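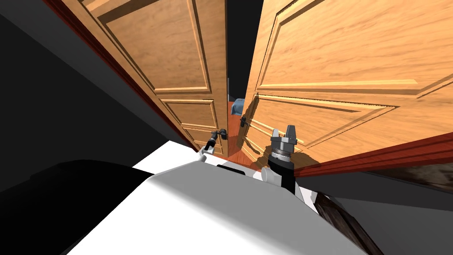
Quick one, kettle's on. Four nights in Hustberg and I have slept maybe half of them. Draft. It's always the draft.

So. Old houses and heat. I grew up in a flat where the radiator was on or it was off and you opened a window. The house I'm renting is from before anyone thought about any of this, and it leaks warm air from everywhere. Under the stairs. Round the sockets. The gap between a pair of doors, which you'd never notice in June and in November it's a little river of cold right across your ankles.

Things I've tried:

- rolled towel. fine until you need to go through the door
- foam tape from the hardware place on Dodevwood. Peeled off in 5 days, took some varnish with it, sorry landlord
- brush strip. Best so far, ugly, dont care
- heavy curtain on a rail. Want this. Rail is 158 and I am not paying 158 for a stick

Got a quote for doing the hall and landing properly and it was around 900, before the loft. For a rental! No.

What did help, weirdly, was moving the bed. Off the outside wall, over by the chimney side. Costs nothing, took one evening and a bruised shin. Also socks. Also shutting up the back room completly and just not living in it till March.

Next up is the letterbox, which whistles. Same note every time, wind from the north, right around 4 in the morning. I've stuffed it with a bit of old blanket for now but the mail just sits on the step.

If you have used the Tima seals (the rubber ones, not the felt) tell me if they last past one winter. Comments are open again, I think I fixed the spam thing.

Tea.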